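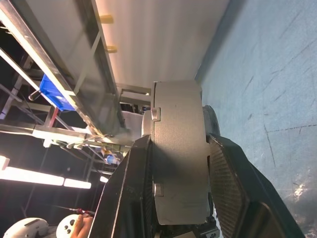 How long should you let a molded part sit before you try to fit the rim on? Overnight at least, and two nights if the garage is cold.

I know, I know. I used to give it an hour. Then I'd wonder why the rim had a gap on one side big enough to slide a credit card into. So now everything sits on the shelf till the next evening and I go do laundry or whatever.

Anyway. Quick one tonight, dinner's in the oven.

The gray drums. A few of you asked how the storage drum thing is going and the answer is slowly, but going. For anyone new: I'm making a set of small round drums for the workshop to hold cord, hose ends, sanding discs, all the stuff that lives in a heap right now. Gray because gray hides dust. Matte because the shiny test one showed every fingerprint, and I have a lot of fingerprints apparently.

Shell first, rim separate. That's the big change from February. I was trying to do the whole thing in one piece and it kept coming out with a wobble at the top edge. Splitting it up means a thin seam near the edge, fine, I can live with a seam. I like it even. Looks like something from a store.

The notches in the rim are staying too. Small, rectangular, nothing fancy. The plan is that the lid tabs drop into them and you give it a little twist. Florin Văduva (he sold me the Zepeda mold kit, and has opinions) told me to make them rounded so they don't chip. He's probably right. I'm keeping them square anyway becuase I already cut the lid pattern and I am not cutting it again. It took me a whole evening and a podcast and a half.

Color stuff. The mix I settled on is Morau gray with a pinch of the Buron black powder. PINCH. First batch I used a spoonful and got something like a wet sidewalk. The pinch gives you a speckle, very light, you only really catch it close up. Stir it less than you think. If you stir till it's even you lose the speckle completely and it's just gray paint, basically.

Cost, since somebody asked in the comments. The mold kit was 52 dollars. The powder was cheap, I forget, it was on the same order as some sandpaper. Mix is the part that hurts, 49 a bucket, and I've gone through more of it than I want to put in writing. My husband reads this.

Things that went wrong this month, quick list in no order. Forgot release wax on one, had to break it out with a mallet. Left one by the heater and it went oval. Sanded a rim with 200 grit, way too fine, took forever and did nothing. Go coarser to start, then 200 at the end if you're feeling it. Also dropped a lid on my foot.

Things that went ok: the curve. I was so worried about the curve! The liner sheet inside the mold has to be dead flat against the wall or you get a ridge all the way down the side. What fixed it for me was wiping the wall with a barely damp sponge first so the liner grabs. Press from the middle out. Then don't touch it. I always want to touch it.

Labels are next. I had an idea about stamping the name right into the rim but there's not much room between the notches, so maybe a tag on a string. Or the Gronda clip-on ones, the little card holder kind? If anyone has used those on a rounded side let me know if they pop off. The reviews are all from people putting them on flat bins.

Lid number two is curing now. Will try the twist tomorow night and if it holds I'll start on the bigger size, the one for the 31 foot hose, which at the moment is wrapped around a chair.

Oven's beeping. More soon.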